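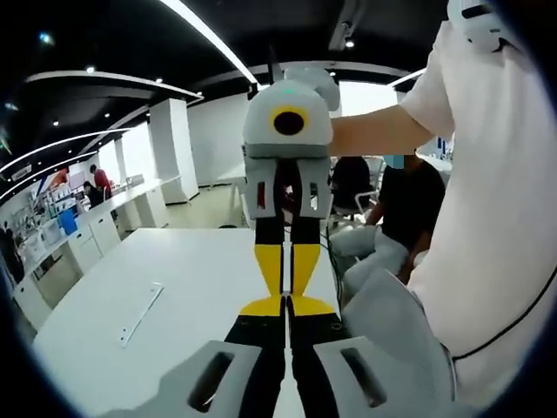 Technical Translator (Swedish and Finnish into English), part-time

Lalten Documentation is seeking a translator for its office in Skullutville. The post covers operating manuals, parts lists and safety sheets for pumps and heating equipment, mostly supplied by Girard and Oksanen.

Duties
- Translate source files into British English, following the house style guide.
- Maintain the term base and record every new entry with its source.
- Check page proofs against the source before release, including tables, units and warning texts.
- Answer queries from the layout team within one working day.

Requirements
- A degree in translation or engineering, or 3 years of paid work in either field.
- Fluent reading knowledge of Swedish and Finnish. English to native standard.
- Experience with at least one translation memory program.

Knowledge of German is useful but not required.

Terms
The contract is for 64 hours a month, with a trial period of 2 months. Hours may be spread freely between 7 a.m. and 6 p.m. Up to half may be worked from home once the trial period has ended. Travel between sites is paid at the standard rate. The post is open from October.

To apply, send a CV and a short covering letter as a single PDF, marked "Translator, Skullutville". Shortlisted applicants will be sent a paid test translation. Applications from agencies will not be considered.

This site uses cookies to remember your settings and measure visits. Accept all | Necessary only | Cookie policy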